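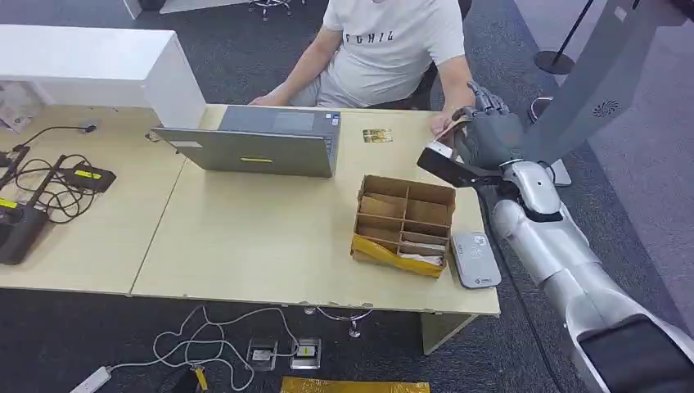 Tindall office moves sign-in to shared desk

Visitors to the Tindall office now check in at a desk made of two light wooden tables pushed together, replacing the counter by the stairwell. The change took effect in September and covers both floors.

The desk carries a laptop with a gray lid and a brown cardboard organizer with a tall back row and smaller slots in front. Papers and cards go in the lower front compartments. Yellow packaging material still covers the lower front of the box.

Freya Holroyd, office manager, said the organizer holds blank visitor cards, parking slips and return envelopes. Staff refill it each morning before 8:30. The old counter used six plastic trays, which have been moved to the supply room.

Tindall receives 3,000 visitors a year. The counter was built when the figure was 2,000, and lines often reached the stairs during the morning delivery period.

The tables came from the Porncombe site, which closed its training room in spring. The right table has chips along its front edge. Refinishing is planned but has no date. The seam between the tables will be closed with a joining strip.

Badges issued at the old counter remain valid. Questions go to Wilson Montoya, extension 44.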